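Guides > Teseo Bench Cell > Section 7: Setting up for processor work

Reading time: 9 min

Print this page | E-mail this page

7. Setting up the Teseo cell for processor removal and fitting

By now you should have the arm bolted down, the controller talking to it and the emergency stop tested (Section 3, if you skipped ahead, and please don't skip ahead on that one). This section takes you through getting the cell ready to work inside a desktop computer, teaching the handful of positions it needs, and looking after the gripper once it has a few weeks of work behind it.

Set aside a quiet morning for your first go. Kaj Egilsson, who wrote the original version of these steps for the Neltska workshop, always told new operators to put the kettle on before they start, and we've left that advice in because it is still good advice. Most of the trouble people have with this section comes from hurrying through 7.2.

CAUTION: Unplug the computer from the wall and hold its power button in for a few seconds before it goes anywhere near the cell. Wear your wrist strap whenever your hands are inside a case, and clip it to the grounding stud on the bench.

7.1 Placing the computer

1. Clear the slotted platform completely. Stray screws love to hide in the slots, so run a finger along each one. A screw under the case will tip it enough to spoil every height you teach later.

2. Remove the side panel and lay the tower down with the open side facing the ceiling.

3. Slide the tower until it rests against your stops, then press gently on each corner. If it rocks, shim it. A folded business card is fine for a trial run, but cut yourself a proper shim for regular work.

4. Tidy the cables. Anything that stands higher than the memory slots should be tucked over to the drive side and held with a soft tie. Black cables are easy to lose against a black case, so have a look with the bench light on.

5. If the cooler is still fitted, take it off by hand following the computer maker's instructions, and rest it on the platform well away from the arm's path. Wipe the old thermal paste off the processor with a lint-free cloth.

6. Open the socket lever and swing the retention bracket fully back. Have a look from the side as well as from above, because a bracket that is only mostly open will catch a finger on the way down.

Note: If you're working through a stack of machines of the same model, do steps 1 to 6 for the first one and write down where your stops ended up. Your future self will be very grateful.

7.2 Teaching the hover position

The hover position is the one the arm returns to between every move at the socket, so it pays to be fussy. The processor should sit square in the fingers, with its long sides clear and its notches facing the way the socket wants them.

1. Switch the pendant to Teach and set the speed to 7 per cent. It will feel painfully slow. Leave it there.

2. Hand the gripper a scrap processor (never a good one while teaching) and close the fingers until the force reading settles at 33.

3. Jog the arm until the processor is near the socket and you can see both of them in the wrist camera view.

4. Turn the wrist in small steps until the edges of the processor run parallel to the edges of the socket frame. Trust the camera view over your own eye, as you'll be looking in from an angle.
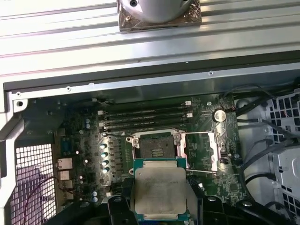
Figure 7-1. Wrist camera view with the processor held between the fingers, close to the open socket.

5. When you're happy with the angle, press Store and name the position HOVER. Use capitals. The pendant treats "Hover" and "HOVER" as two different places, and we have all been caught by it at least once.

6. Back the arm away, send it to HOVER and check that it comes back to the same spot. Do this several times. If it wanders, go back and check whether the case is rocking before you blame the arm.

CAUTION: The contacts inside the socket bend very easily and are a miserable job to straighten. Never jog sideways when the processor is below the top of the socket frame. Straight up first, every time, and then across.

7.3 Checking the reach

With HOVER stored, you need to be sure the arm can travel in and out of the case without brushing anything on the way. A graphics card is the usual culprit, followed by the drive cage. You can leave a card in place if the arm clears it comfortably, though if you're at all in doubt, pull it out. It takes a minute, and a bent card bracket takes a good deal longer to sort out.

1. Take the scrap processor out of the fingers and put it in the tray.

2. Stand where you can see the wrist and the board at the same time. The side camera helps here, particularly for the far edge of the case, where the wrist joint passes close behind.

3. Set the approach height to 195 mm above the platform and run the Dry Approach program with your hand on the stop.

4. Watch the arm's cable the whole way down. It should hang in an easy curve with a bit of slack. A cable that goes tight at the bottom of the move will work its way out of its plug sooner or later, generally in the middle of something important.

5. If a heatsink is still on the board, the arm must stay above it for this check. Do not run the socket program until the heatsink is off.
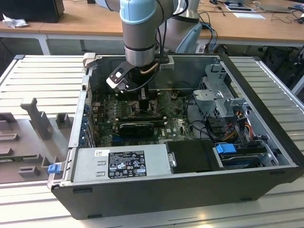
6. Step the program down one height at a time until you reach HOVER, pausing at each stop to look for anything close to the wrist or the fingers.

7. Run the whole approach once more without pausing. If it looks smooth and sounds smooth, save the program under the computer's model name.

Note: Dust on the board won't bother the arm, but it does bother the cameras. Blow the board out with clean, dry air before you calibrate, and hold any fans still with a fingertip while you do it.

7.4 Looking after the gripper

Ludmila Hájek looks after the cells at our Doležal site and is the person behind most of this part. Her view is that a gripper will tell you it's unhappy well before it fails, provided someone is paying attention. The finger linkages are simple enough, but they do a lot of small movements in a day and the screws need a colleague's eye on them now and then.

At the start of each day:

1. Open and close the empty gripper fully, and listen. A dry click is normal. Grinding or a hesitant start means grit in the linkage.

2. Wipe the fingertips with a lint-free cloth dampened with isopropyl alcohol. Thermal paste gets everywhere, and a fingertip with paste on it will hang on to a processor after it has been told to let go.

3. Look over the hex-socket screws on the finger plates and linkage bars. You're looking for a head that has started to stand proud of its neighbours.

Once a month:

1. Power the arm down and lock it out.

2. Check each finger screw with the Brolter torque key from the tool roll. Nip up any that move, and make a note of which one it was. The same screw loosening twice means it wants a fresh dab of thread locker.

3. Hold each finger lightly and feel for side play. A whisper of movement is fine. If you can see the tip shift, order a replacement linkage and use the cell for cooler and memory work only until it arrives.

4. Clean the wrist camera lens with a dry lens cloth. Alcohol will cloud the coating.

5. Power up and send the arm to HOVER above a scrap board. Compare the view with the one you saved in 7.2. The socket frame should sit at the same angle it did before.

CAUTION: Anything small held in the fingers over a bare socket can be dropped into it. Fit the plastic socket cover when you're testing grip, and take it off only when the test is finished. 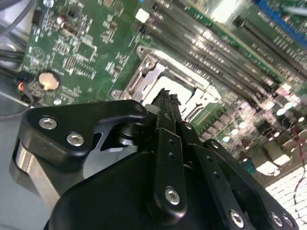 Do I have to re-teach HOVER after changing a finger linkage?

Re-teach it every time, even if the new part came out of the same box as the old one. Small differences in the linkage show up as a shift at the fingertips, and the socket has very little patience for that. Go back to 7.2, start from step 1 and use your scrap processor. You can keep your approach height and your saved program, as only the stored position needs replacing.

7.5 Before you move on

Pop the scrap processor back in its tray, send the arm to PARK and switch the pendant out of Teach. Write the computer model, the stop positions and your initials in the cell log. If you changed the grip force from the setting in 7.2, write that down too, along with why.

Section 8 covers lifting and seating memory modules, and uses the same HOVER position you stored today.

Print this page | E-mail this page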